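Étiquettes d'entretien : les symboles ne suffisent plus

L'étiquette d'entretien cousue dans un vêtement remplit une fonction simple : indiquer à celui qui lave la température, l'action mécanique et le mode de séchage que l'article supporte. Elle le fait au moyen de cinq familles de pictogrammes, le cuvier, le triangle, le carré, le fer et le cercle, dans un ordre fixe. Le système est compact et indépendant de la langue. Il est aussi, dans son usage courant, de moins en moins fiable, et je soutiens ici que la faute en revient moins au code lui-même qu'à la manière dont les fabricants le remplissent.

Premier point : la prudence excessive. Une consigne de lavage indique un maximum. Un cuvier marqué 30 signifie que l'article ne doit pas être lavé au-delà de 30 degrés dans les conditions prévues. Pour un fabricant, inscrire 30 au lieu de 60 ne coûte rien et réduit le risque de réclamation. Le résultat se constate dans n'importe quelle armoire : des torchons en coton écru, des draps blancs, des serviettes éponge limités à 40, alors que la fibre et souvent la teinture supportent nettement plus. L'utilisateur attentif finit par ne plus croire l'étiquette, y compris lorsqu'elle a raison, comme pour la laine non traitée ou la viscose.

Deuxième point : l'article composite. Le code a été pensé pour une étoffe. Or un vêtement ordinaire associe un tissu principal, un fil à coudre en polyester, un élastique, parfois un écusson brodé ou thermocollé, un transfert imprimé. Chacun de ces éléments a sa propre limite. En principe, l'étiquette doit refléter le plus fragile. En pratique, elle reflète souvent le tissu principal, et l'écusson ajouté en fin de chaîne par un sous-traitant n'est pas pris en compte. Une broderie à fil métallisé vieillit mal au sèche-linge ; un transfert se fissure sous le fer. Aucun pictogramme ne dit où se trouve le point faible. Une ligne de texte le dirait.

Troisième point : la durabilité de l'information. L'étiquette en satin imprimé devient fréquemment illisible avant que l'article soit usé. Bakari Biwott, qui a dirigé pendant six ans l'atelier de blanchisserie de Rilness, m'a montré le registre qu'il tenait à ce sujet. Sur 2,294 pièces triées au cours d'une campagne commencée en août, il notait séparément celles dont l'étiquette était absente, coupée ou effacée. Sa conclusion était sans ambiguïté : le linge de lit et les vêtements d'enfant étaient les plus touchés, les premiers à cause de la fréquence des lavages chauds, les seconds parce que les parents coupent ce qui gratte. Pour ces pièces, l'atelier revenait à la méthode ancienne, c'est-à-dire l'examen de la fibre au toucher et un essai de dégorgement sur une couture intérieure.

On objecte que la solution existe déjà sous forme de code à lire avec un téléphone. La société Jorkix propose ce type de marquage aux confectionneurs, avec une fiche en ligne pour chaque référence. Je reste réservé. Un vêtement peut durer quinze ans ; une page hébergée par un prestataire, rarement. Le code imprimé subit la même abrasion que le pictogramme et tolère moins bien la perte de contraste. Enfin, l'information d'entretien se consulte devant le tambour, les mains occupées, et non à l'issue d'une recherche.

Njoroge Mrema, teinturier chez Gachanja, défend une position plus radicale : supprimer les symboles et n'exiger que la composition complète, à charge pour l'utilisateur d'apprendre quelques règles par fibre. L'idée a le mérite de la cohérence. Elle suppose toutefois que la composition suffise, ce qui est inexact. Deux cotons identiques, l'un teint en colorants réactifs, l'autre en colorants directs, n'ont pas la même tenue à 60 degrés -- et la composition ne mentionne pas la teinture.

Une réforme modeste me paraît préférable. Elle tient en 2 mesures. D'une part, obliger le fabricant à indiquer la température maximale effectivement éprouvée, essai à l'appui, et non une valeur de confort. D'autre part, ajouter en toutes lettres l'élément limitant lorsqu'il diffère du tissu principal : « écusson », « impression », « élastique ». Le coût est celui d'un mot. La blanchisserie coopérative de Stasavdale applique déjà la seconde mesure au linge qu'elle marque pour ses clients, à l'encre textile, directement sur l'ourlet.

Reste le tissage de l'étiquette. Un ruban tissé coûte plus cher qu'un satin imprimé, mais il reste lisible aussi longtemps que l'article. Pour les draps-housses, lavés plus souvent que tout autre textile de la maison, je ne vois pas d'argument sérieux en faveur de l'imprimé. 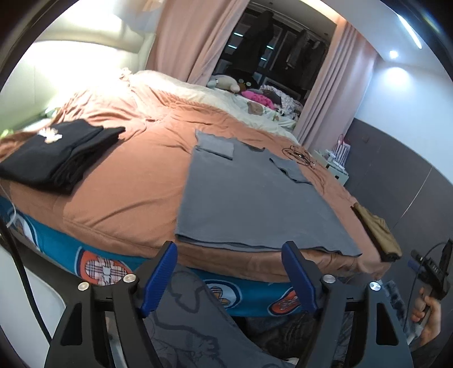 Vêtements noirs pliés, avec écusson brodé, sur une couette.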